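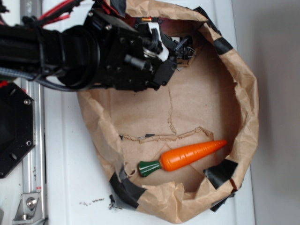

Paper bag bowls, second version

The first version of these bowls lasted two weeks. The rim unrolled on the long side and the wall behind it went flat, so whatever was inside ended up on the table. The second version uses the same bag and the same fold, with black tape at the places where the roll wants to open.

The bag is a plain brown paper one, flat bottom, no handles. I buy them from Flarkby in packs of 65, and one pack has covered everything so far, including the failures. Handled bags can be used, but the glued reinforcement strip makes the rim thick on two sides and thin on the others, and the roll never sits level.

Procedure:

Open the bag fully and press the bottom flat from the inside with your palm. Turn the top edge outward by the width of a finger and crease it lightly. Keep rolling downward, a little at a time, going all the way round before starting the next turn. When the wall is low enough to reach over without bending your wrist, stop. Then push the walls outward until the opening is wider than the base.

The rim will look crumpled. A crumpled rim is stiffer than a smooth one, and I no longer try to press it neat.

Tape goes over the rim from outside to inside, in short strips. I had been running one long strip around the whole circumference, and it puckered at each corner. Separate strips let the paper between them move. I also put one on the inner wall at the lower right, where the paper had started to give. Numiritz tape tears by hand and holds on kraft paper. The Medura roll I tried first lifted overnight.

The weak point now is the floor. It has a jagged tear running across it, with a lighter layer of paper showing underneath. The second layer is intact, so I have left it alone. A patch would add a raised edge, and small things catch on edges. There is a vertical crease running down to the tear as well, and I will be watching that.

Contents at the moment: one toy carrot, orange, with a green top and white stripes on the leaves. It is from the Fragkou play food set and has a shiny surface with shallow ridges. It lies flat on the bottom and is easy to pick out against the brown.

As for load, I put a 900 gram bag of rice in an untaped bowl as a test. The base held — the walls spread, and the roll came open at one corner. I have not repeated it with tape. Play food weighs very little, so the result would not change how I use them.

Next I want to try a double bag, one inside the other, rolled together.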